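Notes from the Pamdale bench: writing our house rules

Hello again, and thank you for all the replies to the last issue (I'm still working through them, please be patient with me!). A lot of you asked how we keep our hand demonstrations tidy enough for a robot to learn from, so I've spent this month turning our scruffy wall notes into a proper set of house rules for Jundero. It runs to 34 lines at the moment, which is too many, and I'd like to get it down to 10 before September.

The bit I've rewritten most often is the one on everyday household products. Our early version said "use safe items", and that was the whole rule. Well, safe for whom? A person wiping a table knows what's in the bottle in their hand. A gripper squeezing the same bottle doesn't, and neither does whoever opens the recording at our Thái office months later and tries to repeat the task.
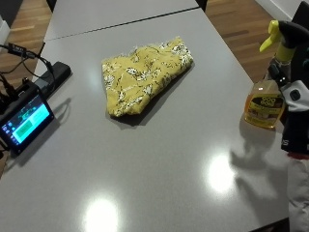 Labels come first, then. Rule 3 now says that anything with liquid in it stays in a container that says what it is, and that the name goes into the task sheet exactly as printed. So for a cleaning task you'd write "Goo Gone, spray bottle, yellow trigger", and you would not write "cleaner". I know it feels fussy when you're the one holding the thing! But we've had sheets come back with "orange stuff" on them, and I defy anyone to find the safety data for orange stuff. Before any of it goes near a robot we read the maker's own instructions, and if they worry us we swap in plain water and write that down too.

Next come cloths. Fold them the same way at the start of each take, or say on the sheet that you didn't. Either is fine by me. What drives me up the wall is a batch where half the takes begin folded and half begin in a heap, and the sheet says "cloth" for the lot.

Cables got a rule of their own after a long argument on the Bivus call. Some people wanted them banned from the table altogether. I said that was daft, as we'd never get a display powered. We settled on this: leads stay on one side, away from the working hand, and you check that side before every take. I still think the wording could be better – suggestions welcome.

Gloves are the last part and the least finished. We ask people to stop after 4 takes, flex their fingers and check the fit at the wrist. One of you wrote to say that's far too often for short tasks, and you may be right. I'll try a longer gap on the wiping tasks and report back.

The full draft goes out with the next issue. If you'd like it sooner, reply to this one and I'll send you a copy, spelling mistakes and all.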